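Programme Brurkus – Rangement domestique par apprentissage
Rapport d'avancement intermédiaire, lot 2 « Petits objets et contenants »
À l'attention du comité de suivi Flevton
Période couverte : de février à juin

1. Rappel de l'objectif

Le lot 2 doit répondre à une question posée par Flevton au moment du financement : une machine à deux doigts peut-elle, dans un logement ordinaire, prendre des petits objets du quotidien et les mettre dans un carton sans les renverser ni les abîmer ? Le lot 1 portait sur le linge. Les résultats en ont été remis à l'automne et ne sont repris ici que lorsqu'ils servent de comparaison.

La tâche retenue est volontairement banale. Un carton ouvert est posé sur un lit, les objets sont à portée, et il faut les ranger un par un. Une personne le fait sans y penser. Pour une machine, la difficulté tient à la variété des formes, au support mou et à la place qui diminue à mesure que le carton se remplit.

2. Travaux réalisés

Les démonstrations sont faites à la main, avec une pince tenue par l'opérateur, puis servent à entraîner la commande du bras Stanero installé à l'atelier. Nous avons enregistré 178 démonstrations exploitables au cours de la période ; 28 autres ont été écartées au contrôle, le plus souvent parce que l'objet sortait du champ au moment de la prise.

Nous avons commencé par les contenants ronds à couvercle plat. Ils sont larges par rapport à l'ouverture de la pince et laissent peu de marge entre les doigts et la paroi du carton.

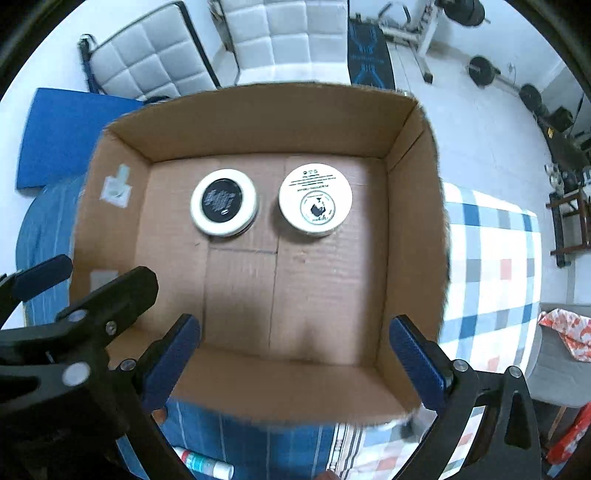

Figure 1. Deux contenants ronds côte à côte au fond du carton, vus depuis la pince.

La consigne donnée aux opérateurs est de déposer ces contenants à plat, couvercle vers le haut, et de ne relâcher qu'une fois le fond touché. Les premières séries comportaient trop de lâchers en hauteur et le bras reproduisait fidèlement ce défaut. Elles ont été refaites en avril.

Le couchage s'est révélé plus gênant que prévu. Le carton s'enfonce légèrement dans le matelas et son fond n'est pas toujours horizontal. Sur table, l'estimation de hauteur donnait satisfaction ; sur le lit, elle a dû être recalculée avant chaque dépose. Cette correction ajoute du temps à chaque cycle, mais nous la conservons.

3. Résultats à ce jour

Les essais autonomes ont été menés sur le bras Stanero, dans une pièce d'essai meublée. Un essai est compté comme réussi lorsque tous les objets prévus sont dans le carton et qu'aucun n'est tombé en route. Sur l'ensemble des séquences complètes, le taux de réussite est de 43 %. Pris isolément, les contenants ronds passent nettement mieux que le reste.

Les échecs se répartissent entre trois situations. La plus fréquente est la collision avec un objet déjà rangé : le bras vise une place libre, mais le dos d'un doigt pousse le voisin. Vient ensuite le glissement des objets brillants ou très arrondis. Enfin, les objets longs sont parfois présentés en travers et butent sur un rabat.

Ces trois situations se rencontrent surtout en fin de séquence, avec un contenu mélangé : flacon pulvérisateur couché, pots ronds, boîtier ovale blanc et lisse, petite boule brune qui ressemble à une noix. Les objets bas placés contre la paroi avant sont en outre mal vus par la caméra de la pince, le bord du carton les masquant en grande partie.

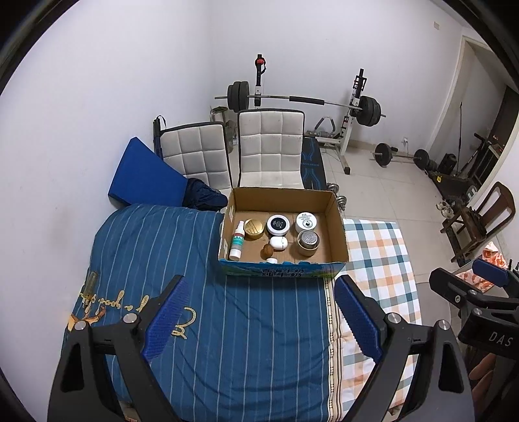 4. Difficultés et écarts au plan

La livraison des coussinets Ichikawa a pris 9 jours de retard. Les séries sur objets lisses ont été décalées d'autant et ne sont pas terminées. Les coussinets actuels restent utilisables, mais s'usent vite sur le bord intérieur.

Le passage d'un logement à l'autre reste le point faible. Une commande entraînée avec un seul type de couvre-lit perd en précision dès que le tissu change. Nous mélangeons maintenant rayures, carreaux et tissus unis dans les enregistrements, sans avoir encore mesuré l'effet de ce changement.

Le temps de cycle n'a pas progressé. Le bras est beaucoup plus lent qu'une personne sur la même tâche, et nous ne pensons pas que cet écart se réduise d'ici la fin du lot.

5. Appréciation

En l'état, le système n'est pas utilisable chez un particulier sans surveillance. Il peut ranger correctement quelques objets rigides dans un carton presque vide. Il ne sait pas réorganiser un carton mal rempli, ni reprendre un objet tombé entre le carton et la literie. La demande de démonstration publique formulée par Flevton nous paraît prématurée ; une présentation en atelier, limitée aux contenants ronds, est possible.

6. Suite des travaux

Terminer les séries sur objets lisses avec les nouveaux coussinets.
Ajouter des démonstrations de remise en place d'un objet déjà rangé.
Tester une seconde vue, prise de côté, pour les zones masquées par la paroi avant.
Refaire les essais autonomes avec des tissus absents de l'entraînement.

Le budget de la période est respecté, hors remplacement des coussinets, imputé sur la ligne consommables. Aucune rallonge n'est demandée. Le point téléphonique avec Flevton est maintenu au mardi, 14 heures.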